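Jiltstead shops told to drop plastic produce bags by August

January 21, 2020

Jiltstead council wants every greengrocer, corner shop and market stall in the town to stop handing out thin plastic bags for fruit and vegetables by August. The plan, called Flisto, went out to traders last week in a four-page leaflet that is long on hope and short on detail.

Under the scheme, shoppers would bring their own containers or buy a cloth bag at the till for 70p. Shops that sign up get a window sticker and a listing on the council website. Those that don't will face no penalty at all, which makes the word "told" in the council's own headline look rather generous.

The council says the change will cut waste from the town's food shops by 40 per cent. Asked where the figure came from, the press office first pointed to the leaflet, where it appears without a source, and later said it was "an ambition based on trends elsewhere". It could not say how much waste the shops produce now. Without that number, it is hard to see how anyone will know next year if the target has been met.

Flisto is the third attempt of its kind in Jiltstead. A jute bag giveaway at the library ended when the bags did, and a refill point in the precinct closed after one winter. No report was published on either.

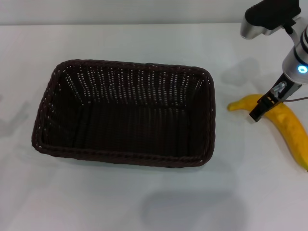

Traders we spoke to on the High Street were mostly polite about the idea and doubtful about the cost. One stallholder said her customers already bring their own bags for potatoes and onions, but that soft fruit was another matter. "You can't tip raspberries in with the carrots," she said. "Who pays when they get them home and they're jam?"

Another said he had 100 small paper bags left over from the last campaign and would happily use those up first. He had not been told if paper counts. The leaflet says bags should be "reusable where possible", and the council confirmed that it has yet to settle what that means.

Bonsu, the wholesaler that supplies most of the town's smaller shops, has agreed to deliver loose produce in returnable crates. It will charge a deposit of £5 a crate. A shop taking a dozen crates a week would need to find £60 before selling a single apple, and two shopkeepers said they would stay with cardboard boxes unless the council covered it. There are no plans for it to do so.

The cloth bags are being made for the scheme by Soma, a firm on the Mill Lane estate. The council would not say what it is paying for them, or if other firms were asked to quote. It did say that any profit from the 70p charge would go "back into the scheme".

Then there are the supermarkets. Neither of the two large stores on the ring road is taking part, and between them they must sell far more bagged salad and wrapped cucumbers than every stall in the market put together. The council said it was "in conversation" with both. It used the same words about the refill point.

None of this means less plastic is a bad thing to want, and plenty of people in the town plainly do want it. Several shoppers said they would gladly give it a go. But asking the smallest traders to carry the cost while the biggest carry on as before is an odd way to begin.

A drop-in session for shopkeepers will be held at the town hall next month. The council has not yet set a date.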